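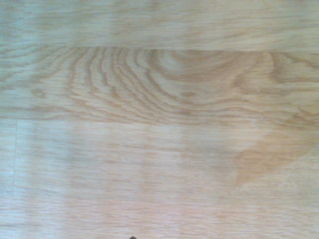 Can a light wood-grain floor be cleaned every day without leaving a film?
Daily cleaning is reasonable if the pad is only damp and the cleaner is used sparingly. Most film comes from product that was never picked up, so a second pass with a plain damp pad is advised.

Flikeck Flat Mop: Product Review

The Flikeck is a flat mop with a refillable bottle on the handle and two washable pads. Our facilities office purchased it for the Caron reading rooms, where pale wood-grain flooring runs the length of the building and shows every streak in the afternoon. It was used there throughout April in place of the Nonatov string mop previously issued to staff.

Assembly requires no tools. The handle sections lock firmly, although the upper collar must be turned further than the instruction sheet suggests. The bottle holds 600 milliliters. With the trigger used lightly, one filling was enough for the larger reading room and the adjoining corridor.

Performance on ordinary dust and shoe marks was good. The pad lies flat and follows the direction of the boards well, and the spray is fine enough that liquid does not collect along the seams. Dried coffee required a short wait and a second pass. On light flooring with a strong grain pattern, faint residue is difficult to see from standing height. Staff were instructed to check the surface from a low angle near the windows before putting the mop away.

The pads are rated by the manufacturer for 200 washes. We cannot confirm that figure after a single month, but neither pad has frayed. Fabric softener should not be used.

Two shortcomings should be noted. The head is too wide to pass between the legs of the Liner study chairs, so these must still be moved. The bottle cap is also stiff, and several users found it difficult to open with wet gloves.

At $69, the Flikeck costs considerably more than the mop it replaced. The office considers the price acceptable for rooms cleaned daily and has approved a further order for the upper floor. Replacement pads are sold separately.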